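Caring for a home altar: lamps, bowls and incense

A small household shrine collects soot, oil and ash faster than any other shelf in the house. The notes below cover routine care for the kind of altar used in daily seated practice, with a mantra recitation morning or evening. They deal only with materials. Questions of ritual order belong to your own lineage.

Oil lamps. Trim the wick to 8 millimeters before lighting. A longer wick smokes and leaves a black film on the wall and on any framed yantra hung above it. Ghee burns cleanly but hardens in the spout below room temperature. Stand the cold lamp in warm water for 5 minutes, dry the outside, then wipe out the residue with a paper towel. Do not pour ghee down the sink.

Brass and copper. Rub with a paste of lemon juice and fine salt, rinse at once, and dry with a cotton cloth. Lacquered pieces, including most of the Galli bowls sold in sets, should be washed in plain soapy water only. Acid lifts the lacquer in patches, and the metal underneath then tarnishes unevenly.

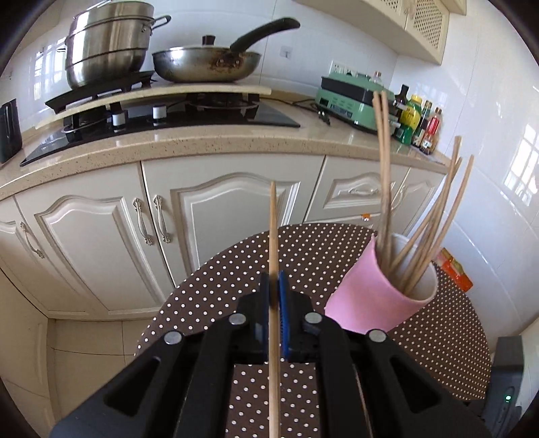
Incense. Sift the ash in the burner once a month through a tea strainer. Packed ash starves the stick of air and puts it out near the base. Store unused sticks in a closed tin away from the kitchen; the scent fades in open air, and in July the humidity will soften the binder. Sticks that have gone limp can be dried flat on a sheet of paper overnight.

Rosewater and offerings. Empty water bowls every evening. Hard water leaves a white ring, removed with diluted vinegar on unlacquered metal or glass. Take away fruit before it weeps onto the cloth.

Mala beads. Rudraksha seeds dry out and crack at the grooves. Brush them with a soft toothbrush, apply one drop of sandalwood oil per ten beads, and leave them on a towel until the surface is no longer tacky. Restring on waxed cotton when the cord shows fraying at the guru bead. Grolum thread in the medium weight passes through most drilled seeds without reaming.

Wax on cloth. Harden it with ice, lift off what will come, then iron the rest into plain brown paper on a low setting.

Last revised 2nd March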